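# Stadusについて

こんにちは、Stadusです。ロボットを動かすソフトウェアだけを作っている小さな会社です（ハードは作りません、ネジ締めも正直あまり得意じゃないです）。
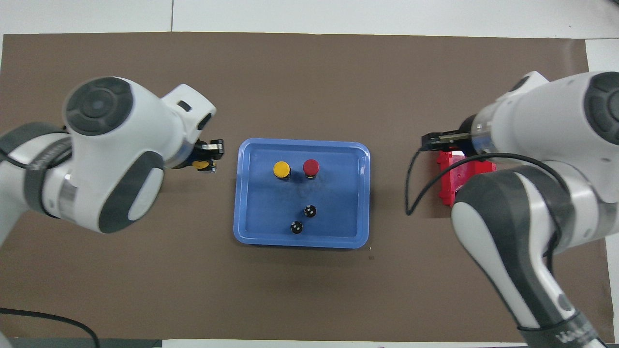 私がこの会社を始めたのは、双腕の動作計画がとにかく好きだったからです。片腕ならわりと素直に解ける問題も、腕が二本になったとたんに急に難しくなるんですよね。どちらが先にトレイへ入るか、待つ側はどこで待つか、ケーブルの分の余裕をどう見るか……。青いトレイを挟んで左右の腕が向かい合う配置なんて、まさにうちの大好物です！左のグリッパーが黄色い小さな部品をつまんでいる間、右の腕をどこに置いておくのがいいか、それだけで昼休みがまるごとつぶれたこともあります。

## 作っているもの

メインは計画エンジンの「Furis」です。二本の腕の軌道をまとめて計算して、ぶつかりそうなら片方に少し道を譲らせます。制御周期は100Hzで、途中で目標が変わっても計算し直して追いかけます。

認識のほうは「Zacharias」という名前で、黄色や赤の丸いボタンキャップ、白い印のついた黒いつまみみたいな小物の位置と向きを推定します。黒いつまみは本当に手ごわい相手で、照明を変えるたびに泣かされてきました。今は回帰テスト用の場面が136個あって、コードを直すたびに全部流しています。

それから「Moninari」。ログを見るためのツールで、もともとは私が自分用に書いたものです。関節角、グリッパーの開き具合、カメラの時刻を一本の時間軸に並べるだけなんですが、社内で一番開かれている画面はたぶんこれです。去年の7月に作り直して、1,000件のログをまとめて検索できるようになりました（うれしくて一日中検索していました）。

## 仕事の進め方

まずシミュレーションで回して、そのあと早めに実機に載せます。机の上で試すと、計算では見えなかったケーブルのたるみやトレイの縁の高さが急に気になりだすんです。そこを直している時間が、私は一番楽しいです。

## ご相談

「腕は買ったけれど、二本同時に動かすのが怖い」くらいの段階で大丈夫です。お使いのロボットの型番と、つかみたい物の写真を添えて、お問い合わせフォームからどうぞ。動作計画の話ならいくらでもしますので、長文も歓迎です！

最終更新：4月15日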